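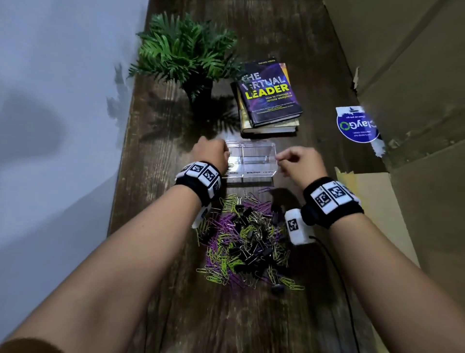 # How does a pain pill know where it hurts?

It has no idea. You stub your toe, you swallow a pill, and the pill goes to your stomach, a long way from your toe.

From there it moves into your gut and slips into your blood. Your blood goes everywhere, so the medicine does too: knees, ears, the toe you didn't stub. 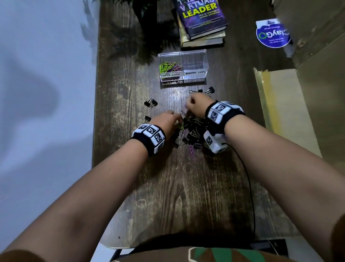
*Two hands and a pile of mixed clips.*

So why does only the toe feel better? Hurt body parts make chemicals called prostaglandins (PROSS-ta-GLAN-dins). They make your nerves extra grumpy.
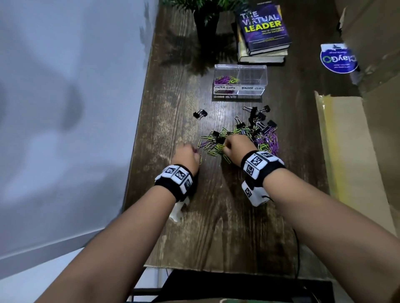 **Effie Menzies**

Ibuprofen, one kind of pain medicine, slows down the making of those chemicals. It does this all over, but your left ear wasn't complaining, so your left ear doesn't notice.

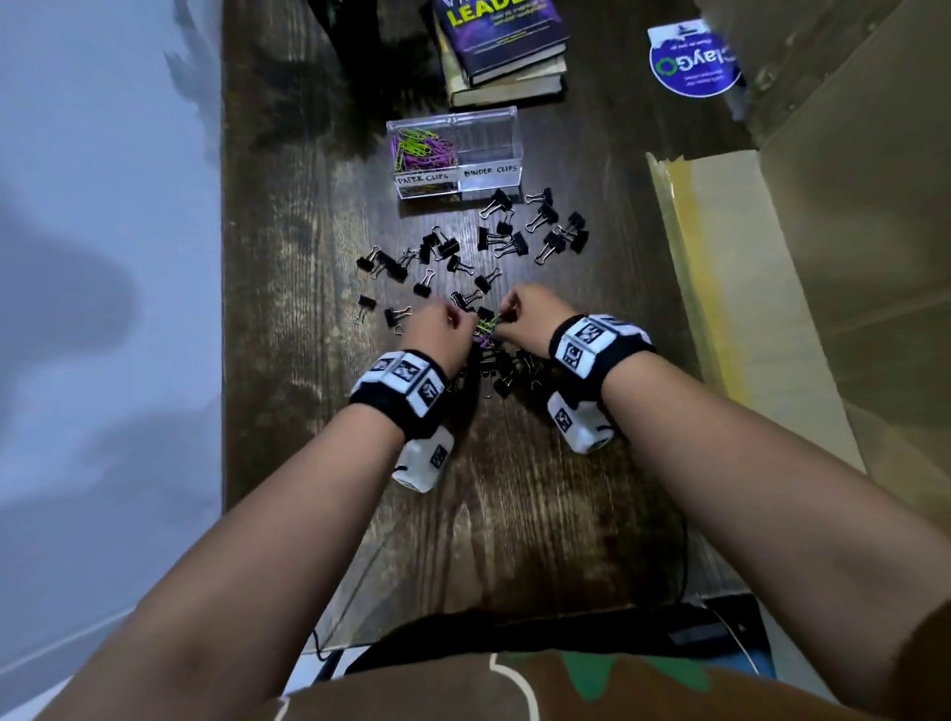

Then your liver breaks the medicine into bits, and your kidneys send most of them out in your pee. A few hours later your toe may start grumbling again. Tell a grown-up if it does. They're in charge of the medicine, even when they can't find their glasses.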